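Online Games: Networks and Fair Play
Handout 5: Lag compensation and server authority
Instructor: Mahnaz Pakzad

Read this before the lab. It assumes you have finished the tick loop exercise from Handout 4.

1. The problem

A player's screen is always behind the server. If the one-way delay is 133 ms, the player aims at a target that has since moved. Without correction, players must lead every shot by an amount that changes with the connection.

2. Rewind

The server keeps a short history of positions for each player. When a shot arrives, the server estimates what the shooter saw, moves the other players back to those positions, tests the hit, and restores the present state. Store position, stance and hitbox pose. Position alone gives wrong results for a crouching target. 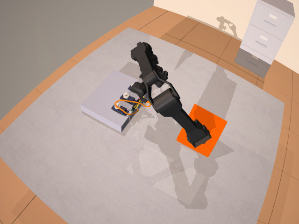 Fig. 1. Rendered arm on base platform, with board and orange cable.

3. Limits on rewind

The history must have a cap. A client that claims a delay of 422 ms may have a poor line, or may be holding packets back on purpose to shoot at old positions. In the Vilville test build the cap is six ticks. Shots older than that are tested against the oldest stored state — they are not dropped.

The cost falls on the target, who can be hit after reaching cover. Bachmann and Tabrizi (course reader, section 5) treat this as a design choice and compare two caps. 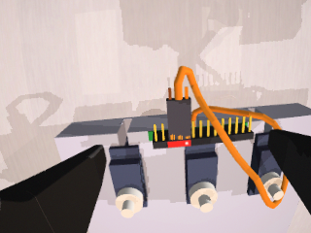 COURSE NOTES > SERVER AUTHORITY

The client sends inputs. It does not send results. A message that says "I hit player 5" is never accepted; a message that says "fire, at this angle, on this tick" is checked against ammunition, weapon timing and line of sight.

Server authority does not stop an aimbot, whose inputs are legal. It does stop speed changes, teleporting and false hit reports. Detection from input statistics is covered in Handout 6.

Lab task

Add a capped history buffer to the Preltau server. Log each rejected input with its tick number. Send questions about the build to Hok-lam Su.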